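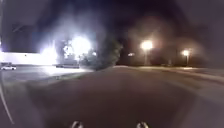 Chinyere Ugwu asked me why the street in front of her school is black in the morning and almost gold at night. She thought that somebody paints it. It is a good question, and the answer is in the lamps.

## What is asphalt?

Asphalt is a mix of small stones, sand and a sticky black stuff called bitumen. Workers heat the mix until it is soft, put it on the ground and press it flat with a heavy roller. When it cools, it is hard enough for cars and trucks.

## Why does it change at night?

In the day, light comes from the whole sky. At night it comes from a few lamps only. The light falls on the ground, and a part of it jumps back to your eyes. We say it is **reflected**. Asphalt is dark, so it reflects only a little. Near a lamp the ground looks lighter, and far from it the ground looks darker. You can find such pale patches on the dark pavement at the front of the picture, where there are no clear lines to see.

The color of the lamp is important too. A yellow lamp makes a gray road look yellow. A white lamp leaves it gray.

## Why can't I see the windows?

When a lamp is very bright, your eyes have trouble with the things next to it. This is called **glare**. The front of the building is so bright that the windows and doors are lost in the white. Leaves in front of a strong light look black, because their bright side is turned away from you.

## Try it at home

You need a flashlight and a sheet of dark paper.

1. Put the paper on the floor and make the room dark.
2. Hold the flashlight high, then low – watch how the bright spot grows or shrinks.
3. Lay the flashlight on its side, so the light runs over the paper. Now look for small bumps.

Real asphalt has many bumps, and with a low light every one of them makes its own small shadow.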